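Home / About Us / Opportunities / Current Calls

Call for Participants: Household Routines and Shared Living Study

Drumasent Institute for Housing Research
Department of Everyday Life Studies

The Drumasent Institute for Housing Research invites applications from adults who live in shared or multi-unit housing and who are willing to take part in a study of household routines. The study examines how people divide, schedule and carry out ordinary domestic work when kitchens, laundry rooms, storage areas and entryways are used by more than one household.

The study is conducted by the Institute in partnership with the Mirkex Housing Association and the Zinard Tenants' Fund. Participation is voluntary and is open to residents of any building, whether or not it is managed by one of the partner organizations.

Background

Much of the published work on domestic routines concerns the single-family home. Residents of apartment buildings, student residences and cooperative houses are less often included, although many of the decisions they make each week depend on other people: when the laundry room is likely to be free, where a bicycle may be left, who replaces the light bulb on the landing. Building managers generally set rules for such spaces without detailed information about how they are used.

An earlier survey carried out by the Institute collected 1,475 completed questionnaires from residents of shared buildings. Respondents wrote at length about laundry, noise and the storage of food. The present study follows up on those subjects through diaries and interviews, which allow participants to describe their routines in their own words and over a longer period.

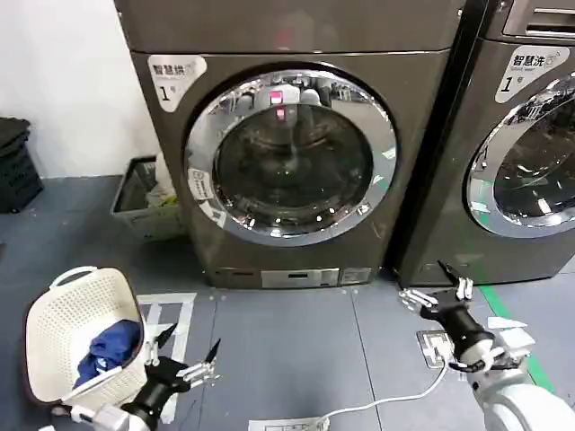 DRUMASENT, March

Applications are now being accepted for the spring and summer round of the study. Participants will be enrolled in the order in which complete applications are received, subject to the need for a balanced mix of building types and household sizes.

Who may apply

Applicants must be 18 years of age or older and must have lived at their current address for at least 11 months. They must share at least one of the following with people outside their own household: a laundry room, a kitchen, a bathroom, a storage room, a yard or a main entrance.

Applicants should be comfortable reading and writing in English. Residents of the Trương district who prefer to take part in Vietnamese may do so and should state this on the application form. All study materials for that district are available in both languages.

Employees of the Institute and of the partner organizations, and members of their immediate households, are not eligible. Only one person from each household may enroll.

What participation involves

Each participant will be asked to complete the following:

An opening questionnaire on the household, the building and the shared spaces available to residents.

A written diary of household tasks, kept during 2 separate periods. Entries may be made on paper or online. A typical entry notes the task, the time it was started and finished, the space in which it was done, and whether the participant had to wait or make arrangements with another resident.

An interview with a member of the research staff, held by telephone or at the Institute. Interviews are recorded with the participant's consent.

A short closing questionnaire.

Participants are not asked to observe or report on named neighbors. Diary entries should refer to other residents in general terms only, for example "a neighbor on my floor." Staff will remove names and apartment numbers that appear in diaries before the material is read by the wider research team.

Payment

Participants who complete all parts of the study will receive a payment in the form of a prepaid card. Those who complete the opening questionnaire and the first diary period but do not continue will receive partial payment. Travel to the Institute for an interview is reimbursed at the standard public transit fare. The payment schedule is sent to each applicant together with the consent form.

Number of places

Up to 3,000 applications can be processed in this round. Applicants who meet the requirements but cannot be offered a place will be put on a waiting list and contacted if a place opens. Applicants who do not wish to be placed on the waiting list should mark the box provided.

Privacy and withdrawal

Information supplied by participants is stored on secure systems maintained by the Institute and is used for research purposes only. Results are published in a form that does not identify individuals, households or buildings. The partner organizations will receive summary findings and will not have access to diaries or interview recordings. Taking part, or choosing not to, has no effect on any lease, waiting list position or service provided by a partner organization.

A participant may withdraw at any time without giving a reason. Requests to delete material already submitted will be honored until analysis of that material has begun.

How to apply

Application forms may be completed online through the Current Calls page or requested in writing from the Office of Participant Services. A complete application includes the signed form and a document showing the applicant's current address, such as a utility bill or a page from a lease. Financial details may be covered or crossed out.

Applicants will receive a confirmation by mail or email, according to the preference given on the form. Incomplete applications will be returned with a note of the missing items and may be submitted again during the same round.

Accessibility

Large-print forms are available on request. The interview rooms are on the ground floor and have step-free access. Applicants who require a sign language interpreter or other assistance should indicate this on the form so that arrangements can be made before an interview is scheduled.

Inquiries

Questions concerning eligibility, payment or the handling of personal information should be addressed to the Office of Participant Services, Drumasent Institute for Housing Research. Telephone inquiries are answered between 9:00 a.m. and 4:00 p.m. on working days.

Related pages: Past Studies / Consent Form (English) / Consent Form (Vietnamese) / Partner Organizations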